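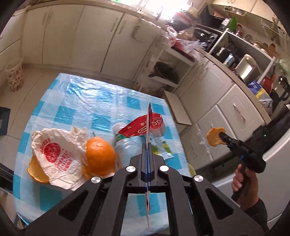
Joyce Kombo reckons the new Gutura album should be played from the second track onwards, with the opener saved for last, and she wrote in to tell us so before we'd even got our own copy out of its sleeve. I tried it her way. She's on to something! But I've gone back to the proper order since, and I'll stick up for it here.

Brastley is their third record and the first with Zawadi Simiyu singing on every track (she turned up on just two songs last time, and they were the two everyone played). It opens with nearly four minutes of harmonium and brushed drums before she comes in, very low, almost talking – and then Wafula Rotich's bass slides underneath and the whole thing lifts off the ground. I played that bit over and over on the bus and missed my stop.

Side one is the quieter half. "Lüthi" is a waltz, more or less, with a clarinet that keeps wandering away from the tune, and "Eleven Gates" has a chorus so big I was humming it in the chemist's. Side two is where they let go. "Menirano" runs long, the guitars get properly noisy, and there's a handclap part near the end that I defy you to sit still through.
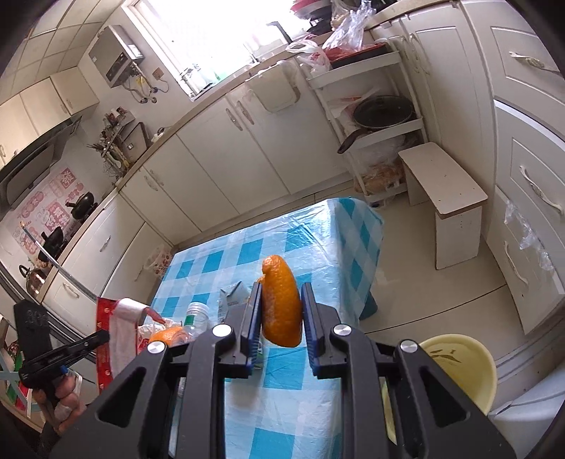
At the kitchen table, December 4, 2024

Any grumbles? One. "Post Office Steps" fades out just as the organ is getting somewhere, and I'd have happily taken another couple of minutes. The vinyl is cut a touch quiet as well, so turn it up.

Volodymyr Yurchenko mixed it, and he's left lots of air around the voices. You can hear fingers on strings, a chair creaking, somebody breathing in before the last verse of "Hold the Lamp". On headphones it's gorgeous.

The LP is a run of 300 with a lyric sheet drawn by Hường Châu, and the download has one extra song, a live take of "Lüthi" from May with the clarinet even further off the map. Get whichever you can, and start with track one. Sorry, Joyce.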